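Why Is Cloth So Floppy?
by Annelies Martens

Grab the nearest soft thing. A sock, a towel, the sleeve you're wearing, anything! Now try to stand it up on its edge like a book. Flop. Try again. Flop.

I've been curious about this since I was small and used to build blanket forts that always sagged in the middle. A blanket is pretty big and pretty heavy, and you can't poke your finger through it, so why won't it stand up like a piece of cardboard would? To find out, we have to get very close to the cloth and look at what it's made of.

Almost all the cloth in your house starts as fibers. A fiber is like a very thin hair. Cotton fibers grow on a plant, wool fibers grow on a sheep, and polyester fibers are made in a factory. One fiber is weak, and you could snap it without even noticing. But if you twist lots of them together you get yarn, and yarn is strong! You can try this with a cotton ball. Pull a bit of it out gently and twist it between your fingers as you pull. See the little string coming out? You just made yarn.

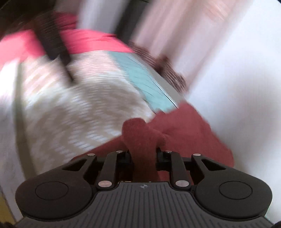

Weaving is one way to turn yarn into cloth. Some yarns go up and down, and other yarns go across them, over and under, over and under, the way you weave paper strips at school. If the weaver changes which yarns go over and which go under, a pattern shows up. That's one way to get zigzags like the cream and pale beige ones behind the dark red cloth. Weavers have two names for a zigzag like that. One is chevron and the other is herringbone (herringbone usually has little breaks in the zigzag, and it really does look like the bones of a fish).

The other big way is knitting. Knitting doesn't go over and under. It uses loops, and each loop is pulled through another loop, row after row after row. I have a scarf from a little yarn shop called Brindano, and the pattern says it has 3,453 stitches in it. I made it myself and it took me until April, when it was too warm to wear it!

Loops can open up and close again, so knitted cloth stretches. Pull on your T-shirt (yes, most T-shirts are knitted, with loops so tiny you need a magnifying glass) and then pull on a pair of jeans. Jeans are woven. Which one gives more?
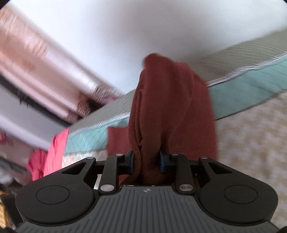
Now back to the flopping. In a piece of cardboard, the fibers are pressed and stuck together, so they can't slide past each other. In cloth they can slide a little. Every yarn has room to wiggle, and every yarn is thin enough to bend easily. When you pick up a towel in the middle, all those yarns bend and slip at once, and the towel hangs down in long folds. The grown-up word for the way cloth hangs is "drape." A silky scarf drapes a lot. A stiff canvas bag hardly drapes at all.

You can measure drape at home. Lay a cloth napkin on a table and push it slowly over the edge. Stop when the corner starts to bend down, and see how far it got before it drooped. Then do the same with a washcloth and a piece of felt. I did this with my whole sock drawer once and had a lovely afternoon.

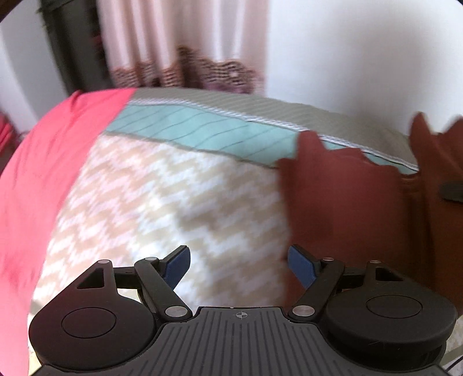

Why do some cloths feel fuzzy?

The ends of tiny fibers stick out of the yarn and make a soft layer on top. Wool and fleece have lots of these ends. Some cloth is even brushed with little wire bristles to pull more of them up.

Folds are fun to look at, too. When you pinch cloth in one spot, the folds spread out from your fingers like the rays of a sun. Thin cloth makes lots of small folds, and thick cloth makes a few fat ones. Artists spend ages practicing how to draw them. The trick my art teacher gave me was to find the pinched place first and draw every line starting from there. 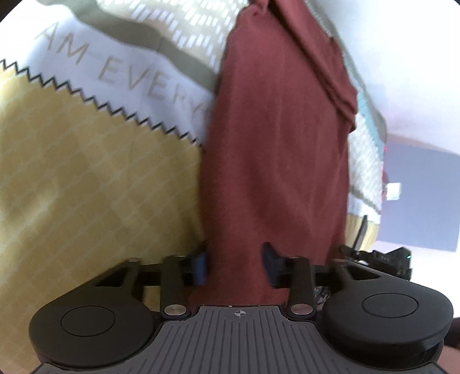

Maroon cloth, pinched between two blue pads and bunched up at the top.

Try it yourself: the pinch test

You'll need a dish towel, a cotton T-shirt and a sheet of paper.

Lay each one flat on the table. Pinch it in the middle with two fingers and lift it slowly. Draw the shape it makes, then put it down and smooth it with your hand. Did the folds disappear, or did they leave creases?

Do the paper last. It won't want to go flat again, and you can use the back of it for your drawings.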